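Florkix Wipe-On Metal Restorer, 300 ml

Two stars, and one of those is for the lid, which shuts properly.

Florkix says one coat will bring tired painted metal back to "showroom colour" and keep it there for 900 washes. I have no idea who did the washing. I bought mine from the Drallell shop in Cenham for £19 and used it on a garden bench, a filing cabinet and the inside of an old mailbox.
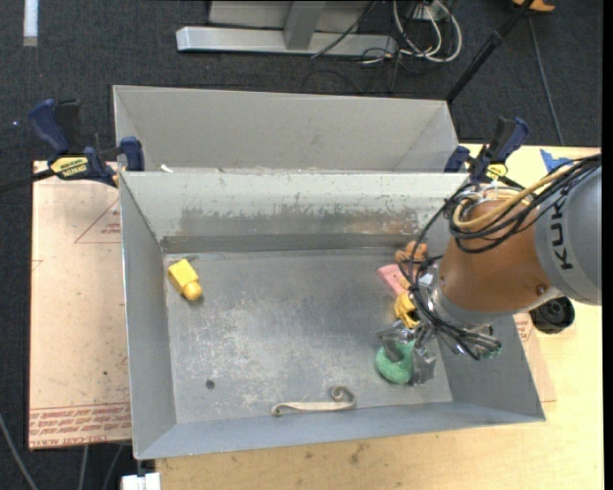
Preparation gets one line on the label: wipe clean and apply. Fine for a surface that has only gone dull. Pale, cloudy scuffs like the ones on the floor of that grey bin are the sort of thing it does hide, at least until July in my case. Chipped paint and a patch where the coating has worn dark are another matter, and on my bench it left those shiny and just as ugly.

It also smells for 2 days, so keep the windows open.

Sastry's ordinary metal paint costs less and needs sanding first. I'd do the sanding. The cabinet looks all right from the doorway.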